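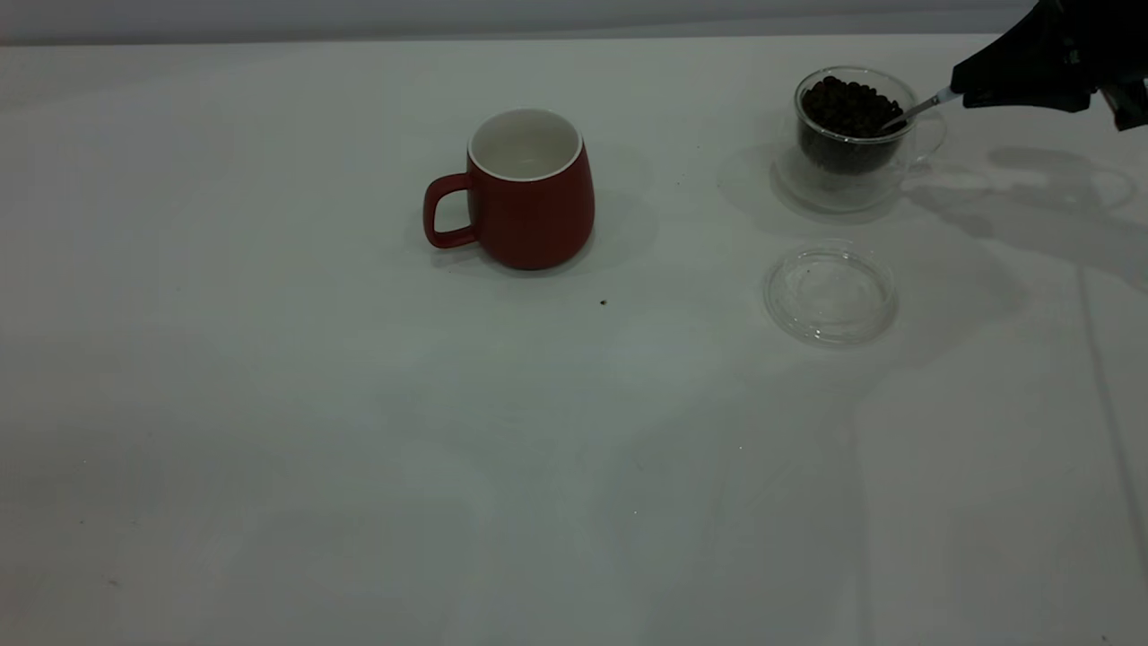
Cotgate Coffee Set: Frequently Asked Questions

What comes in the set?
A red mug, a double-walled glass cup, a small glass dish and a teaspoon. Coffee is sold separately.

Can I keep beans in the glass cup?
Yes, for a day or so on the counter. It has no lid, so beans go stale faster in it than in a sealed bag. Keep the rest of your Tamayo beans closed up and refill the cup as you need to.

Is the mug white on the inside in every color?
Yes. Only the outside color changes. Coffee stains come off the white glaze with baking soda and a soft cloth.

What is the dish for?
It's a spoon rest - set the teaspoon in it between scoops and the table stays clean.

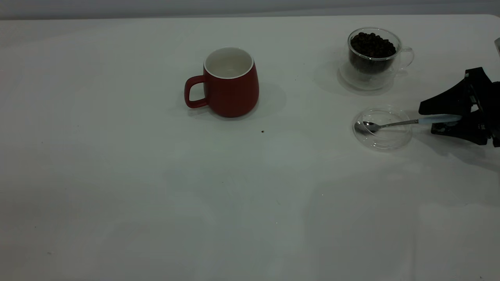 Spoon and glass dish, with the mug and bean cup behind.

Can everything go in the dishwasher?
The mug, cup and dish can, up to 65 degrees Celsius. Wash the spoon by hand to protect the grip.

Can I pour boiling water into the glass cup?
Let the kettle sit for a minute first. Don't take the cup straight from the fridge to a hot drink, and don't put it in the freezer. A double wall keeps the outside cooler to the touch, but the rim still gets hot.
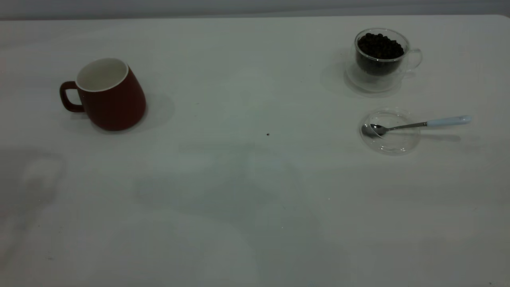

Check the glass now and then for chips or fine cracks. If you find one, stop using the cup, even for dry beans.

Do you sell single pieces?
Yes, from the Dekeck store page. Orders of 100 pieces or more go through our trade desk.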